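Unit 2: Repacking Small Goods
Handout for the bench session, February
Instructor: Grethe Þorgeirsson

Please read this before you come in. The first part goes over what we covered last time and the second part is the bench work.

Open trays and cut-down boxes

A shipping carton is made to be closed and stacked. On the bench we mostly want the opposite, a low box that stays open so the hand can get in from above. You can buy trays for this, but a carton cut down to a shallow height does the same job. The cut edge does not have to be neat. It does have to be low enough on the working side that your wrist clears it.

Check the base before you load anything. Slots and fold gaps along the bottom will catch small parts, and a flat part can slide halfway into one and be hard to pick up. If the slot is wide, tape over it from the inside. Printed cartons are fine for practice, but cross out old labels if the box is going to leave the room.

Loose caps and small bottles

Caps and bottles are kept in the same tray during sorting. A cap can land hollow side up, hollow side down, or on its rim against a wall. Pick it up by the rim whichever way it lies. Do not pinch across the hollow of a soft cap – it will bend and spring out of your grip.

Small bottles are light and tip easily. Take hold at the middle of the body, lift straight up until the base is clear of the wall, then turn it.
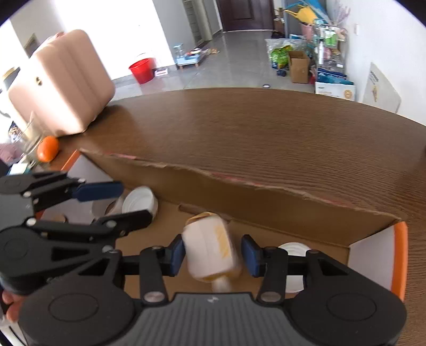 Fig. 2. Small white container between two navy blue finger pads at a shallow cardboard box, with round white caps inside.

Bench exercise

Work in pairs. One person sorts and the other writes. Each pair gets one open box and a mixed set of 19 pieces, stock code 3892 on the Vercombe sheet.

1. Put the box flat on the table with the lowest wall toward you.
2. Take out the bottles first and stand them to the left.
3. Take out the caps and lay them hollow side down to the right.
4. Match caps to bottles by size. Set aside any that do not fit.
5. Put everything back and change places.

Write down every drop and where the piece ended up (in the box, on the table, on the floor). We will use these notes in Unit 3, so keep them readable.

Pairs for this session are Cadi Sayce with Eifion Morgan, and Viktória Magyar with Meirion Gittins. Everyone else can choose.

Reading for next time: the Bellamy notes on dividers and inserts, first two sections only. Bring your own tape.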